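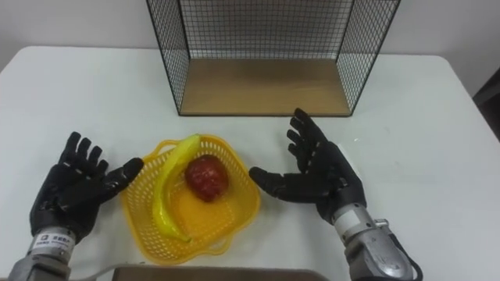 The yellow basket on the white table.

6 February 2024

I meant to write this up last night but I fell asleep with the lamp on, so you're getting it over coffee, dear diary, with my good pen missing as usual. The long and short of it is that I locked myself out of my own house, in my slippers, with a pot of lentils on the lowest flame the stove can do.

I had only stepped out to bring in the recycling bin. The front door has one of those latches that snaps shut by itself if you let it, and the wind let it. I stood there on the step and patted both pockets of my cardigan, and then patted them again, which is a silly thing to do but I suppose everybody does it. The spare used to live under the blue flowerpot. I moved it in September after I read something about burglars and flowerpots, and I put it somewhere much cleverer, and I have no idea where that was.

So I went next door and borrowed the phone, and called the first number in the book, and a very bored young man told me someone could be there in the evening. I explained about the lentils. He said evening. I thanked him (why do I always thank them?) and tried Kukulier, the little key shop down by the bus stop, where I once had a suitcase opened. A woman picked up before the second ring and asked was anyone in danger, was anything cooking, and did I have a door with a letter slot. I could have hugged her through the telephone.
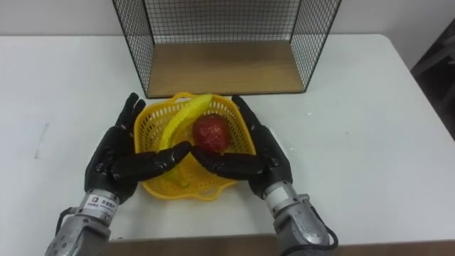

Waiting on the step

She came in a small van with the ladder tied on crooked, and her first words were about my slippers, which she liked. Her second words were to ask for something with my name and address on it, and of course every such thing I own was inside the house. My neighbor came over and vouched for me, and we agreed I'd show my license the minute the door was open. I didn't mind a bit. I'd rather be asked than have a locksmith who opens any door for any old lady who points at it!

The lock, she told me, was an Ondero, and not a young one. The door itself still has the builder's plate on the hinge side with 1936 on it, and she ran her thumb over that and said the frame had settled a good deal, which was why the latch always needed a shove. I have been shoving that door for years and thought it was my own bad manners.

She had it open before I'd finished telling her about my sister's hip. No drilling, no scratches. I ran straight past her to the stove — the lentils had gone to a sort of cement, but the pot will live — and then ran back with my license, puffing.

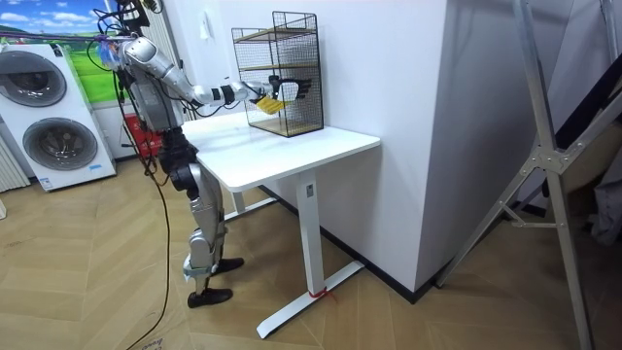

Maj-Britt Tveit
Locksmith, Kukulier

That is how it's printed on the card she left me, which I've stuck to the refrigerator under the lobster magnet. On the back she wrote down what she thought I ought to do, and I'm copying it here in case the lobster lets go. Have the latch swapped for one that only locks with the key, from the outside. Move the strike plate down a hair. Get new keys cut from the code and not from my old key, which is worn so smooth it's a wonder it still turns anything. And give a spare to a person, she said, and leave the garden out of it.

The bill was 74 dollars for the visit, and I've spent more than that on worse afternoons. The new latch will be extra. She offered me a Prenora keypad as well, the kind you punch numbers into, and I was tempted for a minute or so, but I know myself. I'd use 2582, because it goes straight down the middle and back up a step, and now I've written it in here, so that's one code I can never have.

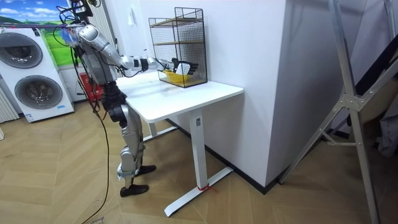
She laughed and said most of her customers pick something just as easy, and that a plain key does very nicely if you hang on to it.

We stood talking in the hall a good while after the work was done. She learned the trade from old Rashidi, who had the shop before her, and she still has his practice board with the locks screwed onto it, and lets the neighborhood children try their luck on it when business is slow. I gave her a jar of the plum jam. She tried to refuse and I tried harder.

I had 2 keys cut this morning, and one of them is already next door on the hook by the calendar. The latch gets done next week. I looked for the clever hiding place again after breakfast, in the shed and behind the drainpipe and inside the birdhouse, and found a trowel I'd given up on and a glove. Tonight it's soup from a can, and I must remember to soak the pot again before bed.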